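3.2 Plates with printed decoration

We were especially glad to include the printed tableware, a group that most studies of household sorting leave out. Plain white plates can only be sorted by size. Printed ones bring in color, rim, emblem and writing all at once, and people have strong and very different ideas about which of these should win! Adomaitis, in her home study at Pirnen, found families who stacked by pattern even when the pile wobbled.

The set in Figure 2 is a lovely case. A dark green rim ties many of the plates together, yet the centers pull them apart: on some an orange sunburst with a row of small circles, on others a small emblem holding Chinese characters. In one design the writing moves out to a wide green border, where "HAO SHI HAO WEI" repeats in white and the middle is left plain. A sorter who looks at rims and a sorter who looks at centers will build different piles from the same table.

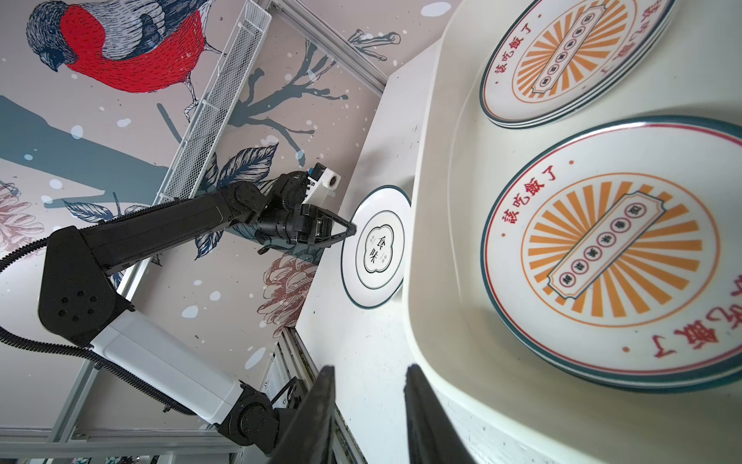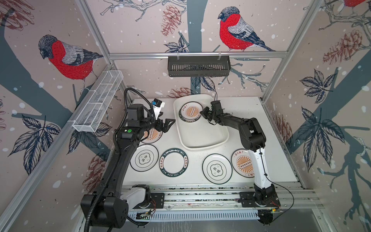
Figure 2. Printed plates and the white tray used for gathering them.

3.3 Coding the piles

Each finished pile was coded by its leading feature, using the Praltach scheme with 2 changes. We added a code for writing, and we let one pile carry a second code when the first did not cover every plate in it. This gave us 2174 coded piles, of which 1791 needed only a single code. The remaining piles turned out to be the most fun to read, and we return to them in Section 4.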